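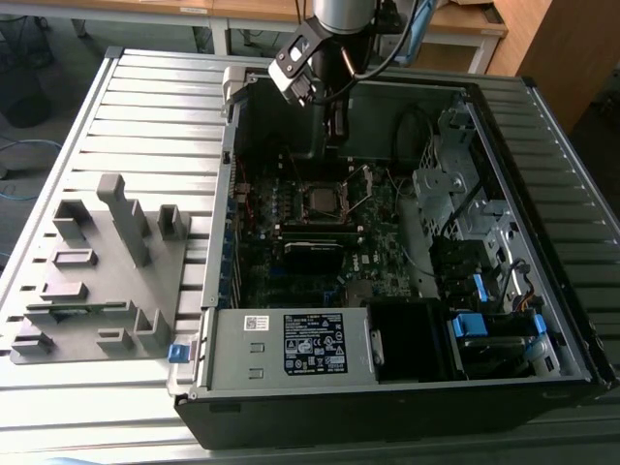
Most home computers that get thrown away in this country still have years of use left in them. The usual story is a slow start-up, a new version of the operating system that will not install, and then a spell in the loft or under the stairs before a trip to the tip. Jolanta Górecki has run the repair shop on Letberg high street for eight years, and she would like people to stop at the stage before the loft. A desktop is an easy machine to work on. Take off the side panel, lay the tower down so the inside faces up, and the motherboard is there in front of you, with the expansion slots along one wall and the processor socket held by a metal arm that lifts. Very little of it is glued, and much of it can be changed with one screwdriver.

Górecki trained as a bookkeeper and came to the trade by mending her brother's machine at the kitchen table. The shop now takes in phones, lamps and the odd radio, but old desktops make up most of the work. Last year 1,137 of them came through the door. Many needed a new drive and a good clean.

"People bring it in and say sorry," she says. "They think it's too old to ask about. I've got one at home from before my daughter was born and she does her homework on it."

A drive and extra memory cost £31 second-hand at the shop, fitted. Labour on anything bigger is charged by the hour, and she will tell you at the counter if the sum makes no sense. Power supplies are the part she will not let customers open. They can hold a charge after the plug is out, and a replacement is cheap.

Spares are the harder side of the business. Górecki buys from office clearances, mostly on the Naralville industrial estate, where firms tend to change all their machines at once in March. She keeps the cases as well as the boards — a missing side panel or a broken front button can be enough to send a good computer to the skip.

There is less to be done for laptops. Memory is often soldered to the board, and batteries are sometimes stuck down with strong glue. She takes them in but quotes higher, and some go back to their owners as they came.

The shop opens at 10am. Bring the power lead, and copy your files first if the machine still starts.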